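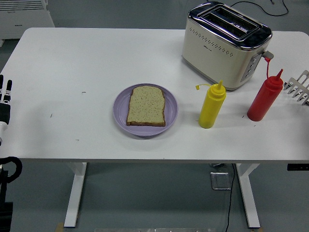 2021-10-28

Toast table, second go. Uthai wants the breakfast setup settled before we write anything down as the standard layout. I'm not convinced it is settled, so this is mostly complaints.

The toaster first. It has two long slots, and the plan says one slice per run. Fine, but a single slice in a long slot can end up at either end or in the middle, and the September notes treat these as the same thing. I don't believe they are. Until someone shows me otherwise I'm going to write down where in the slot the bread went, every time. Máté thinks this is fussy. Máté also wrote "toast OK" next to 4 runs in a row with no shade, no browning setting and no slot.

Bread: the seeded loaf with the domed top. I asked for plain white and was told seeded is more realistic. Maybe so. It is also harder to judge for color, with dark specks all over a pale slice before it has been anywhere near the heat. The Lodano shade card was made for plain bread and I would not trust a reading off it here. If we keep the seeded loaf we need our own card, made from our own slices.

Plate stays purple. I argued for white and have changed my mind, the crust edge is easy to see against the lavender.

Bottles. Yellow and red, same shape, and everybody says "mustard" and "ketchup" as if that were written on them. It isn't. The plan should say yellow bottle and red bottle and leave the contents to a separate line. The yellow one has its little cap on a strap, and with the cap off it dangles beside the nozzle. Does open cap count as ready, or does the run start with it closed? Two people gave me two answers this morning. Pick one.

I would also move the red bottle. It stands in front of the control end of the toaster, where the buttons and the lever are, and I can't see why anything should be there. Uthai says it has always been there - that is a habit and I'd like a reason.

Chrome rack is at the far right edge. The plan has toast going to the plate, and the rack doesn't come up in any step. Either give it a step or put it back on the shelf.

To do:
- cap open or closed, in writing
- rack: in or out
- make a shade card from the seeded loaf
- ask Máté for the browning setting on his 4 runs, if he remembers it, which I doubt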